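**July – folding set, Gritley flat, second pass**

Nusrat Malik wants 700 good folding examples by the end of the month for the Bajwa model. I said I'd write down what I think of the plan before we get too far in to change it, so this is mostly that.

My main doubt is still the two-handed work. Large cloth needs both grippers, and if one of them loses track for even a moment the pair of paths stops agreeing and the example is no use. The Brevanlow notes claim the loss rate on two-handed runs is low. I'd like to see how they were counting.
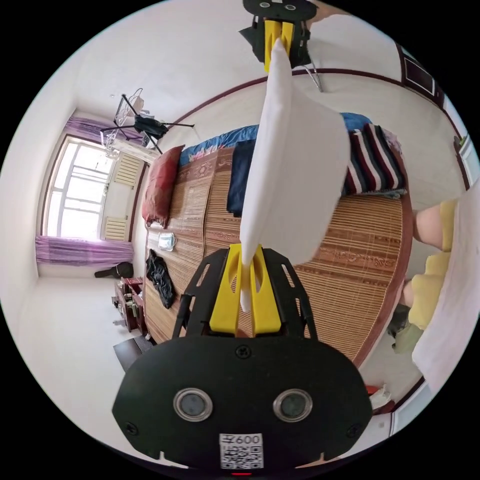

*White cloth held between both grippers, over the bamboo mat.*

Of the first batch I checked by hand, 12 had a jump in one of the paths. Omia's filter passed all but 2 of them. So either the filter is far too kind or I'm reading the plots wrongly, and I've read a lot of these plots. I have asked for the threshold and been sent a slide. 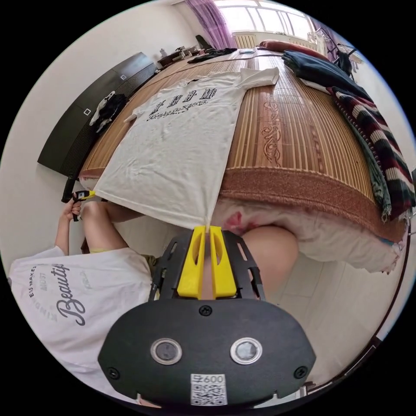
Shirts are where I expect the labels to go bad first. "Grasp hem" sounds clear until two people mark up the same run and choose start points a second apart. With a shirt laid flat and the fingers shut on the bottom hem, fine, anyone can agree on that. It's the approach and the let-go that people argue over, and the model will learn whatever muddle we give it. Chest prints are another thing to watch – a row of blocky characters over a line of script tells you which way is up for nothing, and I suspect the model will lean on that and fall over on plain shirts. We should hold back a plain set for testing. Nobody has agreed to this yet.

Start poses. The sheet says "vary the start", and going by the plots this gets read as moving the hand a few centimetres. I want proper spread, including starts well away from the cloth and at odd wrist angles.
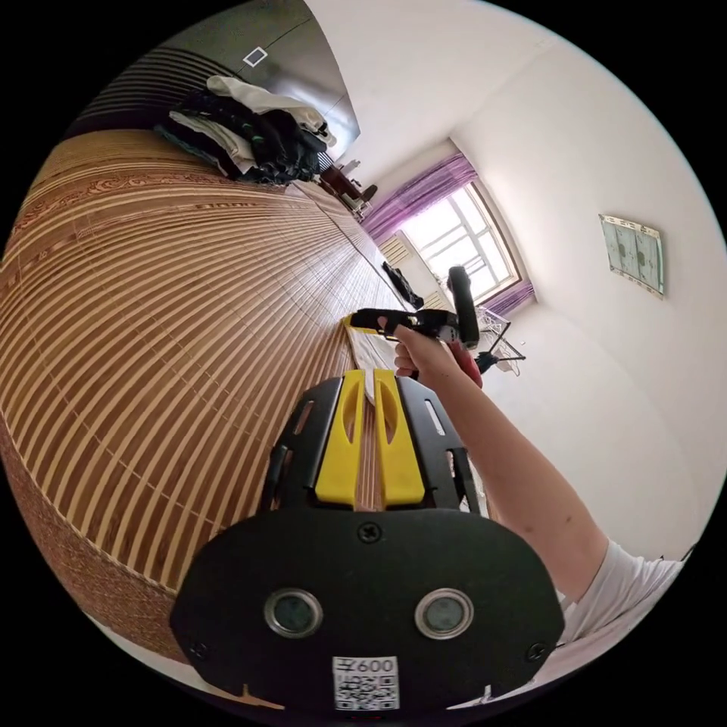
I'd also take fewer runs per garment and more garments. Nineteen goes at one shirt on one bed isn't nineteen examples in any sense I care about. Nusrat's answer is that swapping garments eats the session. True, but so does training on near-copies and then wondering why it fails in the next flat.

Small thin things: not convinced these belong in the folding set at all. They are a different task with a different grip, and passing something from one gripper to the other has its own timing problems.
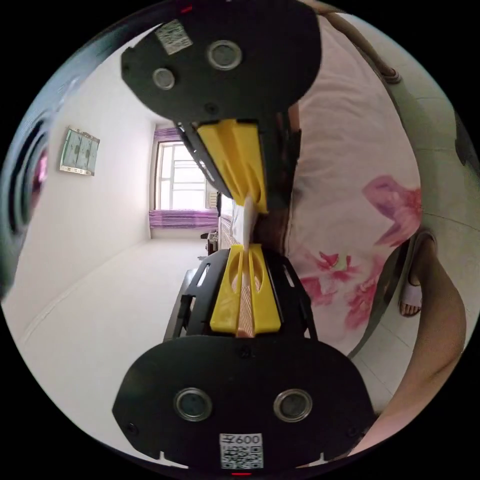

If they stay in, they need their own label and a separate count, otherwise the 700 will look healthier than it is.

To do:

- rerun Omia's filter with the threshold halved, compare with my 12
- two people to label the same hem grasps, blind
- ask Nusrat about the plain shirts again
- find out what Brevanlow mean by "lost"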